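About Culier

Culier hires out tableware, serving pieces, storage boxes and play equipment to nurseries, village halls and small events. We work from one unit on the edge of Mendbridge and deliver within 30 miles.

How we started

The business began in February with a van, a borrowed garage and 20 crates of white plates bought from a hotel that was closing. Most of the first bookings were christenings and retirement lunches. A nursery in Plomby then asked if we could supply baskets and boxes for a term at a time, and term hire is now the larger half of what we do.

We moved to the present unit when the garage became too small. It has a loading bay, a wash room and racking along two walls.

What we hire out

The catalogue has 141 lines. Plates, bowls and glasses go out in crates of 40. Baskets, tubs and play food are hired singly or as a set, and you can swap pieces during the hire if the children lose interest in them. Tablecloths are charged separately as they go to an outside laundry. 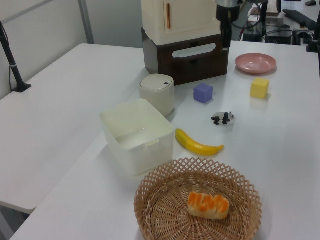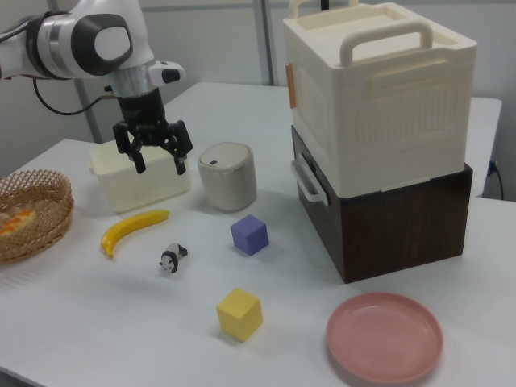
Cleaning and checking

Everything that comes back is washed before it is shelved, including items returned unused. Plastic goes through the machine. Woven pieces are brushed, wiped by hand and left on the rack overnight. Chipped or split items are taken out of hire and we do not sell them on.

Delivery and collection

Delivery to Mendbridge and Plomby is included in the price. Elsewhere there is a mileage charge, shown on your quote. Please have crates stacked by the door for collection. You do not need to wash anything, but scrape the plates.

The Salazar range

Salazar is our name for the heavier stoneware, kept for sit-down meals. It is hired in sets of 20 and needs two people to lift each crate. Book early for summer weekends.

Visiting us

The unit is open by appointment. Ring or email first, as we are often out on deliveries. Parking is at the side, past the tyre shop.

Page last updated 11 September 2020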